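How I tidy up old blog posts so people can find them again

I look after the websites for a handful of small businesses, and the job I get asked to do most is "write us more blog posts". Fair enough! But nine times out of ten I'd sooner start with the posts they've already got. Last June I did this for Foley, a plant nursery with a blog going back years, and it's still the way I do it now.

What you'll need: access to your search console, a spreadsheet, and a cup of tea.

Step 1. Export your pages

Open the performance report, set the dates to the longest range it'll give you, and export the pages tab. Foley had 300 URLs, and a fair few were tag pages and old category archives, so I deleted those rows straight away. Add three blank columns and call them Keep, Merge and Rewrite.

Step 2. Find the near misses

Sort by impressions, highest first, then look for pages with plenty of impressions and hardly any clicks. Usually they're sitting on the second page of results, or they've got a title that makes no sense out of context. (Foley had a post about pruning citrus called "Snip snip!" I love it, but who's searching for that?) Pick 24 to start with and leave the others alone for now.

Step 3. Read the searches

Click into each page and look at the queries. Copy the top few into your spreadsheet exactly as people typed them, spelling mistakes and all. You'll often see a question your post never answers. Write the answer in a short paragraph near the top, using the same everyday words your customers use.

Step 4. Merge the doubles

If two posts are after the same search, choose the one with more links pointing at it, move the good bits across from the other, and set up a permanent redirect. Don't just delete the weaker one. I did that once on a travel site called Bustau and spent a whole evening putting things back.

Step 5. Redo the title and description

Put the main words at the front of the title and keep the whole thing short enough that it doesn't get chopped on a phone. For the description I write a couple of plain sentences and then read them aloud. My friend Sayaka Ishida taught me that, and I catch something clunky every single time.

Step 6. Fix the links inside the site

Search your own site for the topic and link to the refreshed post wherever it fits. Use a few words that say what's on the other end, so "how to prune a lemon tree" and never "click here".
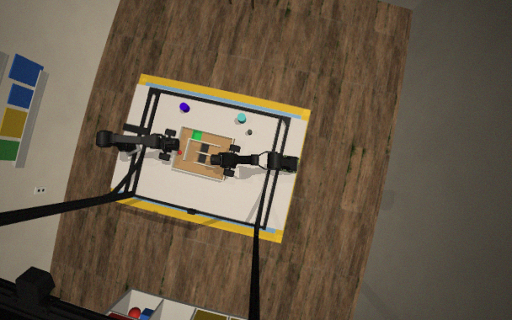 Step 7 is alt text, and I leave it until last so I can get through it in one sitting with the radio on. Keep each one to a sentence, skip "image of", and begin with whatever you'd mention first if you were describing it over the phone. I'd go with "two black robot arms facing each other across a white work table" and stop there. The yellow strips along the long edges and the brown plank floor can stay out unless the post is talking about colour. Once they're all in, save your changes, ask for the pages to be recrawled and put a note in your calendar to check the clicks again in 20 weeks.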